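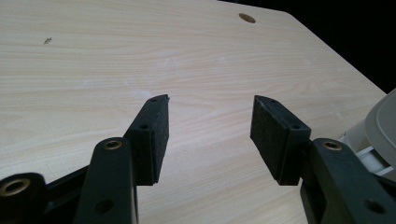

Nikulau Robotics Club - Opinion

Let the ninth graders break the gripper

Every July we get the same argument about who gets to touch the good hardware over the summer, and I'm always on the losing side, so this year I'm writing it down. I think the newest kids should get the gripper first. Not the kit with the plastic claw that comes with a lesson plan. The real one, scuffed pads and all.

I joined knowing how to do exactly nothing, and I spent 9 weeks watching older students build things. I could have told you what a linkage was (I made a poster about it!) but I'd never felt one bind up because I'd cranked a screw too tight. Then Vinh Bùi handed me a finger arm and a bag of brass inserts and went off to lunch. I ruined 3 of them. I learned more in that hour than I had all spring.

People say parts cost money, and sure, they do. Our whole budget was $443 this year and I know pads don't grow on trees. But look at ours - the tip of one is chipped, there's dust all over the felty side, and I like them that way. Pads get used up. If they still look new in June, I'd want to know what we were doing on club nights.

The other thing I hear is that we need the gripper in good shape for the Cabrera meet. We have 23 members and maybe a handful of them ever drive it there. Everybody else carries boxes and claps. I'd happily drop a few places if it meant more kids came home knowing how to swap a pad.

So that's my vote. Put the new kids on it the first week and order extra screws.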